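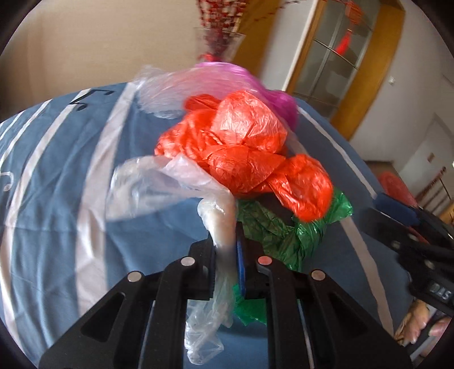 # Notes, Thursday, 20 min slot + questions

Start without the title slide. Ask the room who has read a sanctions resolution to the end. Wait for the hands. Then ask who has read the annex.

**1. What sanctions are supposed to do**

- The official story: squeeze the leadership, spare the public, change behavior. I've read a lot of these speeches and they could all be swapped with each other.
- Ask what "change behavior" means. Which behavior, by what month? The texts almost never say, so the measures can't fail on paper.
- Don't get dragged into whether the target government is nasty. Assume it is. The question is whether this tool works on it.

**2. The Mokholm list**

- 487 names when it was first published, 2668 now. Let people look at those two numbers for a moment.
- Wilma Matheson went through the removals and found 3. One of the three had died.
- The usual defense is that a longer list means better enforcement. Maybe. It could also mean that adding a name costs a ministry nothing and taking one off costs somebody a career.
- Read the Brellard paragraph aloud. A shipping firm, listed over a part owner who had sold his share. Their bank closed the account anyway, and so did the next bank.

**3. Who pays**

- Rocío Quispe's interviews with pharmacists. Medicine is exempt — the exemption is right there in the text — but no insurer will touch the cargo.
- 89 license requests in her file. I'd be careful here: she had access to one port's paperwork and I shouldn't stretch it.
- Skip the Ritchie chart if short of time. It shows prices only, and Ross Aitken will say (fairly) that prices were climbing before July.

**4. The other side's best case**

- Stojan Angelovski argues that sanctions are what governments do instead of bombing. Take this seriously. Then ask how often they came first and the bombing came second.
- I don't have a full answer to him. Say so.

**5. Close**

- Two requests: an end date in every measure, and a public review before any renewal.
- Diane Beaulieu is chairing and will cut me off. Questions go through her.
- If someone brings up Wurkik, I haven't seen the full report, only the press summary, and I don't trust the summary.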